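Plandach Two-Arm Work Cell

Overview Specifications What is in the delivery Options Service

The Plandach cell is a ready work place with two robot arms, made for teams who want to begin with sorting and handling tasks and do not want to build the mechanics by themselves. It is delivered with table, frame, arms, grippers and control box. You connect the power, connect the laptop, make the calibration, and the same afternoon you can guide the arms through the first task.

We developed the cell together with Drarosa, who make the control electronics. The first customers used it for small objects of the office and the household, and for this reason the standard grippers have narrow pointed fingers. With them it is possible to take small plastic parts from a flat surface, and also to hold the rim of a storage bin. For heavy or very smooth objects we recommend the wide fingers (see Options).

Table and frame

The table top is butcher block. We tried a metal plate in the beginning, but it was too loud and the parts were sliding away. The black aluminum extrusion frame goes around the work area and carries the arms, so the wood does not take the load. All the slots of the frame stay open for the customer. You can fix there a lamp holder, a camera pole or your own stops, with normal slot nuts.

The arms are mounted on opposite sides. Both reach the middle of the table – there they share a zone, and in this zone the software allows only one arm to move fast. The other one slows down or waits. Please do not switch off this function during the first weeks.

Specifications

Arms: 2, mounted opposite
Grippers: 2, parallel, pointed fingers, black
Table length: 112 cm
Table surface: butcher block, oiled
Frame: aluminum extrusion, black
Control box: Drarosa, outside of the frame, on the floor or in a rack
Weight without packaging: about 100 kg

What is in the delivery

The table and the frame come assembled. The arms come in their own boxes and must be screwed on by two persons. Cables for arms and control box are included, also the key for the frame screws. Laptop, bins and objects for the task are not included. Any laptop from the list in the manual can be used.

Options

Wide fingers with rubber surface, one pair per gripper.
Cable channel for the floor, when people must walk between the cell and the control box.
Set of task cards by Acharya, with sorting tasks from easy to difficult. The cards ask for common things like tape, a stapler and plastic bins, which you probably have already.
Installation on site by Malte Buschmann and colleagues, one day, travel is calculated separately.

Service

Spare fingers are in stock. For questions about delivery time please write to Melati Khoo in our sales office. From November the new manual is also available in French, translated by Margaux Perrin.
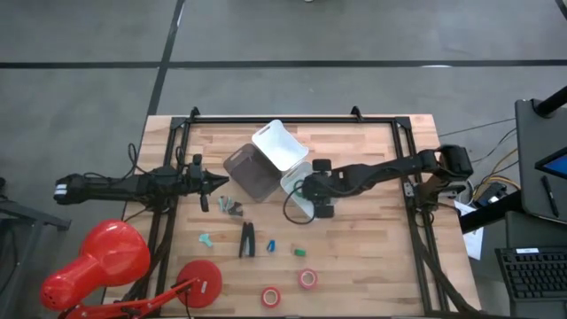

Qistina Setiawan: We have this cell since spring and sort mostly small parts into bins. The assembly was easier than I expected, only the calibration of the second arm we had to repeat. I would order the floor cable channel together with the cell, we bought it later and paid the shipping again. Can the wide fingers be changed without a new calibration?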